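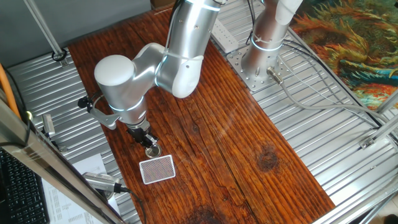
Call for participants: reading group for new translators

Noriline is a small translation office in Mornora. From June we keep one room open in the evening for people who translate stories into English and wish to read their drafts aloud to others.

We look for 5 new participants. You do not need a diploma. You should have one finished text of no more than 4,000 words, from any language, and be ready to hear comments on it.

The meetings are free of charge and held at Kanaan Street 43, second floor. Tea is offered. Minimum age is 16.

Please send your text and a short letter about yourself to the Noriline office before Wednesday, August 31, 2022. We answer every letter.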